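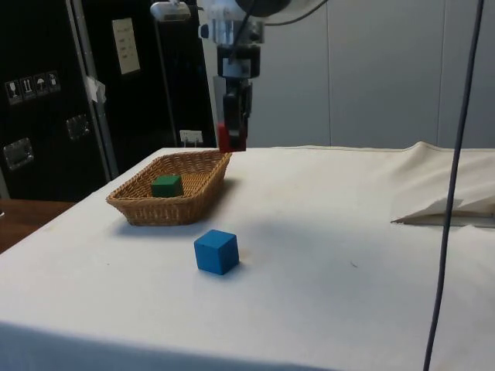
El brazo de la mesa del fondo, con los cubos y la cesta de mimbre.

En diciembre estuve en la jornada de puertas abiertas de Somboon. Me apunté por Yuxi Dai, que trabaja allí desde el verano, y porque me quedaba a 25 minutos en tren.

Nos dividieron en dos grupos. Al mío le tocó Daranee Rungrueang, que lleva la parte de manipulación. Primero hubo una charla sobre Pernent, el programa con el que gestionan las pruebas, y luego bajamos al taller.

La tarea era recoger cubos de colores y dejarlos en la cesta. Dicho así parece poco. Según Daranee, llevan 2329 intentos registrados y quieren llegar a 3000 antes de cambiar de objetos. Le pregunté por qué usaban un mantel blanco y me dijo que los pliegues complican las cosas, y que les interesa que sea así.

El brazo va más despacio de lo que yo esperaba. En los vídeos que cuelgan las empresas casi siempre está acelerado. Vi varias rondas seguidas; en una se le resbaló el cubo y volvió a empezar sin que nadie tocara nada.

Aminu Garba, que venía en mi grupo, preguntó por el precio de la pinza. No quisieron dar la cifra.

Al final había café y un folleto. La próxima visita es en marzo y hay que apuntarse por correo. Yo volveré si enseñan la otra sala, que esta vez estaba cerrada.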